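From: Rasha Yammine
To: Ciltow allotments list
Date: Thursday, June 14, 2018
Subject: Re: [ciltow-plots] Water butts and the standpipe

On the top plots, Terel wrote:

> The standpipe by the lower gate has been down to a dribble since the
> weekend. I timed a ten litre can last night and gave up before it
> was full. Is anyone else getting this, or is it only our end? Also,
> does anybody know whether the hosepipe rule still stands? Two
> people were running sprinklers on the Nommont Lane side.

It's the whole lower run, as far as I can tell. I rang the water company on Monday and they say there is no fault on the main, so the trouble is somewhere between the meter and the lower gate. The pipe on that stretch is old and was never buried very deep. If you see a green or soggy patch on the path between plots 69 and 80, please let me know and put a cane in it.

The top standpipe is fine. Until this is sorted, please use that one and don't leave the lower tap open in the hope that it picks up. It was left on overnight once already.

On hosepipes, the rule is the same as in the tenancy letter that went out in April. You may fill a butt from a hose if you stay with it. Sprinklers are not allowed at any time, and no hose should be left on the tap when you go home.

A few people have asked about butts. We can get secondhand ones through Pomare, the juice place on the ring road. They come with a lid but no tap. You will need to drill for the tap yourself and raise the butt on blocks high enough to get a can under it. Rinse them well first, as the last lot smelled strongly of orange. I need to know by the end of the month how many to ask for, and I would like the order to be at least 7 or the trip isn't worth the van hire.

If you have a shed with a gutter, even a small roof makes a difference. Mine filled a butt in one wet night last month. If you haven't got a gutter, there is a length of old black guttering behind the compost bays which you are welcome to cut up.

We have 400 pounds left in the repairs fund. I would sooner spend it on the pipe than on a new noticeboard, but say so if you disagree. 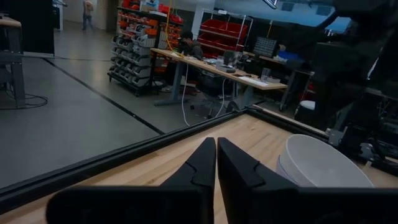 Terel replied off list that the pipe should come first and the noticeboard can wait until next year, but asked for the digging to be kept away from the plum trees on the corner. I have no problem with that. The pipe runs on the other side of the path there anyway.

I'll be at the lower gate on Saturday morning with a spade if anyone wants to help look for the leak. Bring gloves, the nettles are up again.

Rasha
Plot 69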